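Managing Teams, Unit 3: Delegation and follow-up
Handout for the April intake, revised Jul 12, 2023

Read this before the session. Bring one task you handed to someone else recently and be ready to say how it went.

1. What delegation means here

Delegation is giving someone a result to produce, along with enough authority to produce it. Giving someone a list of steps is allocation. Both are useful, and most managers do more allocation than they think. If a person has to come back to you before each step, you have kept the decision and given away the typing.
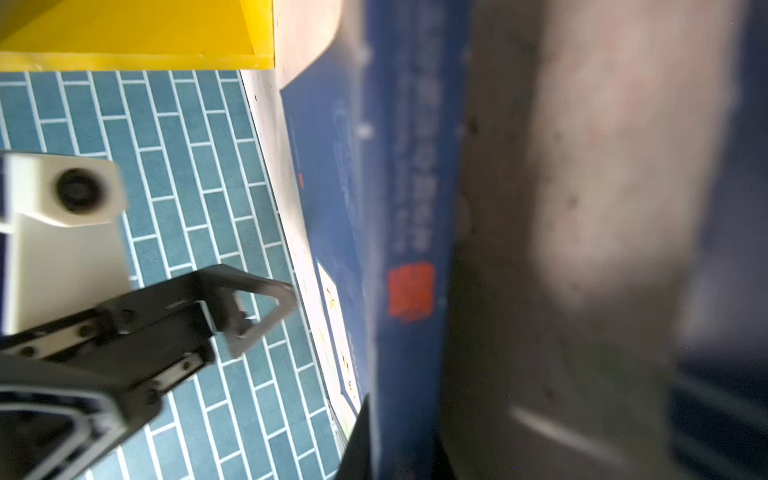
Effie Gunn wrote in the margin of an earlier version that new starters often want the list of steps, and that holding it back can feel like being set up to fail. She would give the steps for the first go and drop them after that. We have kept her point for the discussion. Section 4 comes back to it.

2. Handing over

A handover should cover:

the result wanted, and the date
what the person may decide alone
what money or help they can call on
when you will next talk about it

Write it down, even if it is only a short email. In the Clelex case (page 109 of the reader) the manager and the supervisor both remembered the same conversation, and each came away thinking the other would ring the supplier. The order went in late. Neither of them was careless.

Authority is the part most often left out. At Jurkavent, team leaders were told to sort out their own rotas but still needed a signature for every swap. Within a few weeks they had stopped trying.
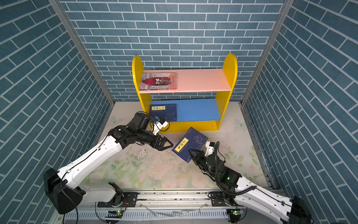 The signatures were dropped in the end, and the leaders were asked to report swaps once a week instead. Note that the work itself did not change. Only the point at which the manager got involved did.

3. Following up

Agree the check-in times at the start and stick to them. A manager who drops by whenever they feel worried teaches the team to wait for the visit. One who never asks is not much better, as small problems get left to grow.

At a check-in, ask what has been decided so far before you ask what has been done. If you disagree with a decision but can live with it, leave it alone.
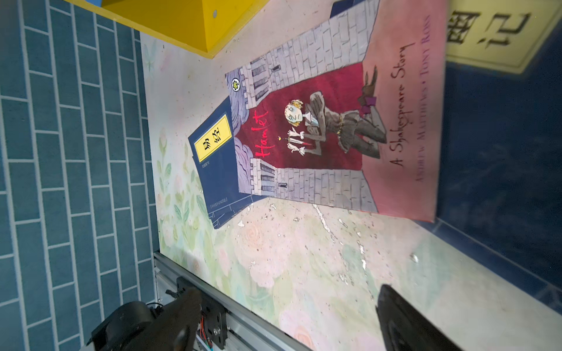 Taking a task back should be rare. If you must, say so plainly, say which part, and leave the rest where it is. Compare the two managers in the Baird and Sandelard extracts, who faced much the same delay.

4. For discussion

When is a list of steps the right thing to give?
Which of your own decisions could someone else make by next month?
What would you need to hear at a check-in to stop worrying?

Written task: draft a handover note for a real piece of work, no longer than one side. Hand it in at the start of Unit 4.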